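The Hand-Me-Down Shelf: July Notes from the Etthorpe Clothing Swap
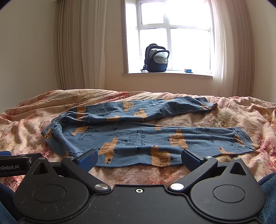
Nautical pajama pants, elastic waist, ready for another tour of duty.

Children grow at night, mostly the night after you cut the tags off. Parents in Etthorpe have known this for years, which explains the Honumeo Hall swap, now in its sixth summer and still without enough hangers.

For anyone new in town, the rules fit on an index card, and the index card is taped to the door at a height only adults can read. Bring clean children's clothes in any size from newborn to twelve. Take what you like. There is no points system. We tried a points system in the second year, using tokens cut from a cereal box, and within an hour a boy of five had cornered the market.

Last month's swap brought in more than 2,000 pieces of clothing, a record, and sent most of them out again. What stayed behind was what always stays behind: white dress shirts, christening shoes, and a quantity of single mittens that I have come to think of as a permanent collection. If you own the other half of any of them, they are in the bin under the coat rack. Please come and be reunited.

Pajamas, on the other hand, never last past the first twenty minutes. I used to wonder about this. School clothes get paint on them and party clothes get cake, but pajamas are worn lying down, and they come through it well. A decent pair can see off four children. Maksym Romaniuk, who has run the sleepwear table since the beginning and would like someone else to have a turn, says he once handed out a pair with trains on the knees and got it back three years later with a different family's name inked over his own son's. He was so pleased he forgot to put it on the table. It is in a drawer at his house, fitting no one.

That brings me to labels. A name written inside a waistband is fine and we are all used to it. A name written across the seat in laundry marker, in capitals, is harder to pass along. Cross out the old name or leave it and let the next child be Oliver for bedtime purposes, but please stop ironing new patches over old patches. One pair of sweatpants in June had so many layers in the back that they could nearly stand up.

A word on sizing. Manufacturers believe that all four-year-olds are the same four-year-old, and I would like to meet him. We sort by the number on the tag because we have to put things somewhere, but hold a garment up against your actual child before you commit. If the child is not available, a sibling or a broom handle with a pencil mark on it will do. Several of our regulars use the broom handle. They have fewer arguments than the rest of us.

Pasichnyk Bakery is sending rolls again, 200 of them, and asks that we not let the under-sixes carry the tray this time. The coffee is fifty cents a cup and is worth it, just about. All of it goes toward the hall rental, which has risen to $63 for the morning, and toward the hangers I mentioned at the top and will go on mentioning.

The Vondum Street parking lot will be closed for resurfacing, so come in by the side gate and leave the car by the library. Strollers can go in the corridor. Last time there were enough of them in there to delay a funeral tea, and I have promised the hall it won't happen again.

Doors open at 9:30 and we pack up at noon. Drop-offs are welcome the evening before, between 5 and 7, in bags that close. Bags that do not close will be met with a look. We have space for 50 hanging items per rail and three rails, so fold what you can, and if you have a fourth rail sitting in a garage somewhere with an exercise bike leaning on it, we would be glad to take it off your hands. You can keep the bike.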